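Rain Jackets for School Children: What Do Parents Look For?
Project report, second year, Clothing and Retail
Group: Nour Hamdan, Nipon Phuthong, Ruan Le Roux

Our group wanted to know how parents choose a rain jacket for children between six and ten years old. We prepared a questionnaire in May and received 50 answers. We also borrowed 3 jackets from the shop Tannous, and we tested them at home with a garden hose.

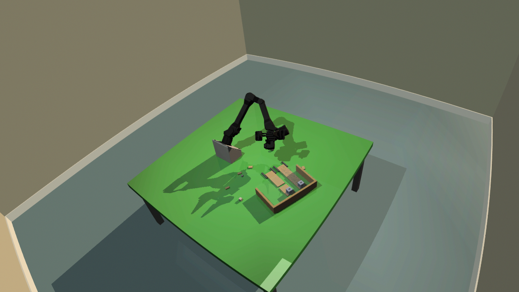 Figure 1. Robot arm on a green table, computer rendering.

The first question was about price. Most parents wrote that they do not want to pay a lot, as the child will grow out of the jacket in one year. However, the same parents complained about zips that break in the first winter. Nipon made the interviews with four of them, and all four had bought a second jacket in the same season.

For the hose test we put a dry cotton shirt under each jacket. The Hullano jacket let water in at the shoulder seams. The Uner jacket stayed dry inside, but its hood was too large and fell over the eyes. The third jacket had no label, and we could not find out who produced it.

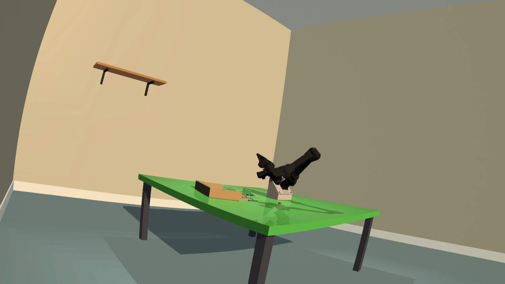
Which size should parents buy if the child wears a thick pullover?
One size larger is usually enough, provided that the sleeves can be made tighter at the wrist.

Colour was more important than we expected. Children asked for dark colours, while parents preferred yellow or orange for the way to school. Several families solved this with a dark jacket and reflecting strips, which Ruan sewed on one of our samples in half an hour.

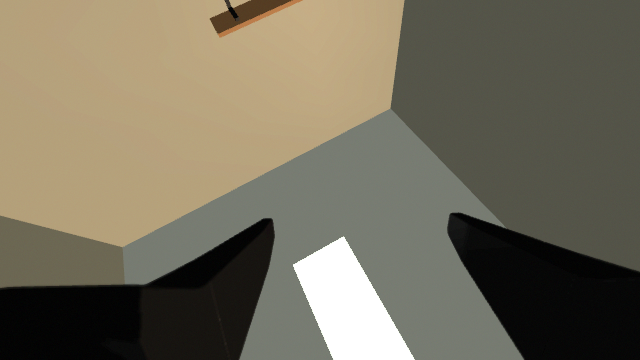

Figure 2. Corner of the simulated room, with two black gripper fingers.

We would like to repeat the questionnaire with 100 parents, and to include the fathers more, who gave only a few answers. We thank our teacher Gerardo Saludo for his corrections and Samer Abou Jaoude from Tannous for lending the jackets.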